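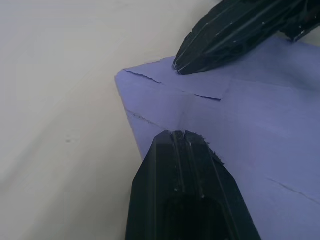 Last changed: 16th January, D. Delacroix

Teaching lab, bench and culture checklist – Rutherford building

To be filled in by whoever closes the lab, then left in the tray by the door. Comments are from the last inspection and stay on the sheet until Ayodele Ugwu has signed them off.

1. Autoclave
Cycle log complete: yes
Door seal wiped: yes
Indicator tape kept with log: no
Comment: Two loads of LB agar went through with no tape stuck in the book. Please go back to doing this. The Takano unit still needs its yearly pressure test, booked for April.

2. Shaking incubator
Set temperature matches display: yes
Flask clamps tight: no
Comment: One clamp at the back is loose. Use the front row for anything over 800 ml until it is replaced. Spill under the platform cleaned with disinfectant, then ethanol.

3. E. coli strains and plates
Plates labelled with strain, plasmid, initials and date: partly
Lids taped: yes
Comment: Several kanamycin plates had initials only. Unlabelled plates are now binned at closing, without a reminder. 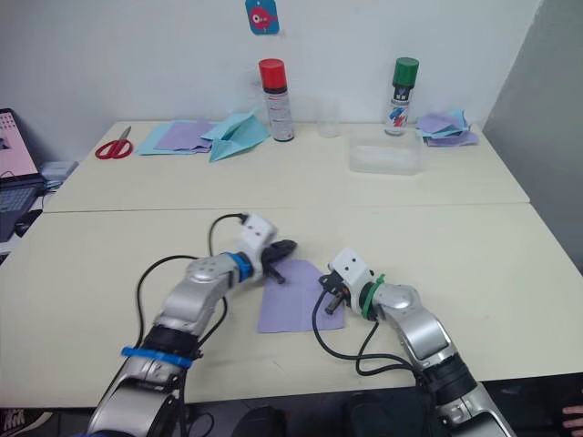
Glycerol stocks are a separate matter. The freezer list and the boxes did not agree for the Flelmont plasmids, and the list has been corrected. Anyone taking a stock out should write it down before the box goes back, and keep the tube on dry ice while scraping.

4. Liquid waste
Bleach made up fresh this week: yes
Contact time written on bottle: no
Comment: Write the start time on the bottle. Nothing goes down the sink before the full time is up – this includes supernatant from the centrifuge.

5. Centrifuge
Rotor removed and dried: yes
Rotor log up to date: yes
Comment: Log stands at 1,455 runs. O-ring greased. No marks on the rotor.

6. Gel area
UV shield in place: yes
Gloves kept inside the taped line: yes
Comment: Stain bottle (Talel) is past its date. New one ordered, old one to chemical waste.

7. Eyewash and spill kit
Eyewash run for 2 minutes: yes
Spill kit sealed: no
Comment: Seal broken, tongs missing. Kit topped up from stores, seal still to come.

Open items: 1, 2, 3, 4, 7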